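Staging rights for a novel adaptation at a community theater

Posted by **Geetha Marar** in Performing Arts > Rights and Permissions

Our theater group, the Ayele Players, wishes to present a stage version of a novel in January. The novel is *The Orchard Ledger*, by Byung-chul Maeng. One of our members, Dae-han Won, has written a script based on the book. It runs to 64 pages and includes five songs with original music. The house seats 400, and we intend to give 3 performances. Tickets would be sold at a modest price to cover the rent of the hall.

The book was published by Kolico Press and is still in print. I wrote to the publisher in order to request permission and received a short reply stating that the firm "does not control dramatic rights in this title." No further contact was offered. Some of our members have taken this to mean that no permission is required. Others believe that we should stop work until the matter is settled.

I would be grateful for guidance on the following points:

- If the publisher does not hold the rights, who does?
- Is a written agreement needed for a run of this size, given that the group makes no profit?
- May rehearsals continue while the request is pending?
- Who will own the script once permission has been given?

The script has been read aloud twice at a member's home. It has not been performed in public, and no tickets have been offered for sale. The opening takes place in the family kitchen and the closing one in the packing shed. 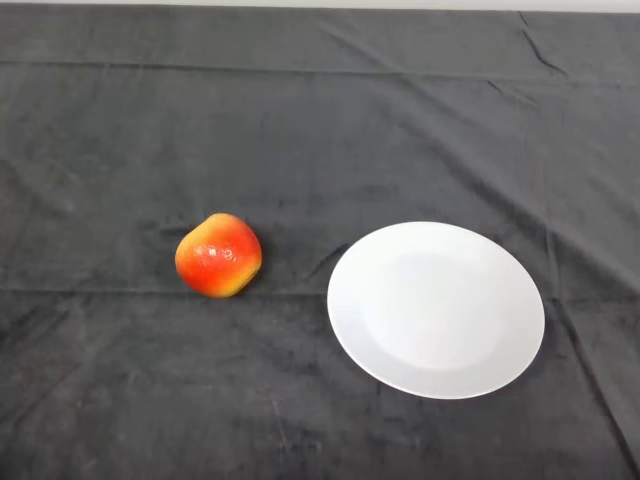
**Bo-ram Ban** replied:

You should stop selling the idea to your members as settled. Publisher says no rights, so the author has them. Write to the author. Our group did a short story that way and it took one letter and a small fee. I would not worry about the rehearsals, but that is only my opinion and I am not a lawyer.

As for the nonprofit part, it makes no difference. We asked the same thing and were told a public performance is a public performance.

**Eun-seong Wang** replied:

The reply you received from the publisher should be read with care. It states that the publisher does not control the dramatic rights. It does not state that the rights are free for general use. When an author signs a contract for a book, the right to print the work and the right to adapt it for the stage are often treated separately. In many cases the author keeps the stage rights and an agent manages them. In others, the rights have already been sold or placed under option with a producer.

The following steps are recommended.

1. **Identify the agent.** The publisher's rights department will often supply the name of the author's agent if asked directly. Your first letter appears to have asked for permission, and the answer was limited to that. A second letter should ask only for the name and address of the party to whom requests for stage rights should be sent. The acknowledgments page of the book may also name the agent.

2. **Ask whether the rights are available.** If a producer holds an option, the agent may be unable to grant permission to anyone else until the option ends. This should be established before any discussion of fees.

3. **Submit a complete request.** The request should state the name of the group, the size of the house, the number of performances, the dates, the range of ticket prices, and whether any person will be paid. It should also state plainly that the adaptation contains songs. A musical version may be handled under a separate grant, and an agreement for a spoken play may not cover it. A copy of the script should be sent if the agent asks for it.

4. **Obtain a signed agreement.** A friendly message from the author is encouraging, but it does not take the place of a contract. If the rights have been placed with another party, the author may have no power to grant them. The agreement should set out the fee, the credit line, the dates covered, and any right of the author to approve changes to the text.

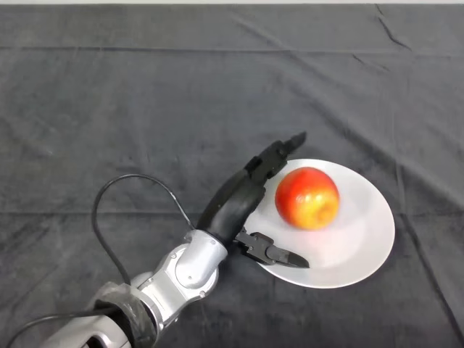 5. **Settle the ownership of the new material.** The author of the novel will ordinarily keep all rights in the story and characters. Mr. Won may hold rights in the dialogue and lyrics that he has added, but he would not be free to use them without the consent of the novelist. Some agreements go further and require the adapter to give up the script when the run has ended. The composer, if that is a different person, should have a written understanding with the group as well.

With respect to rehearsals, I must differ in part from the previous reply. The preparation of an adaptation is itself a use of the author's work. Private readings seldom give rise to a complaint, but the group would be spending time and money on a production that may be refused. It would be prudent to refrain from announcing the show, printing posters, or signing for the hall until the agreement is in hand.

Allow several months for a response. Agents deal with many requests, and small productions are not always answered quickly. If no reply arrives, silence should not be taken as consent. A second title should be held in reserve for the January dates.

The laws that apply may vary by place, and an attorney who works with theaters or publishers can review the agreement for you. A number of regional arts councils keep a list of attorneys who offer this help at low cost.

**Geetha Marar** added:

I thank both members for their replies. The acknowledgments page does name an agent, at a firm called Ivel, and I have sent a letter that follows the list in the third step. I was not aware that the songs might require a separate grant, and I have described each of them in the letter.

The members have agreed that nothing will be announced for the present. Mr. Won and the composer are preparing a short written understanding between themselves. I will report the agent's answer on this page when it has been received.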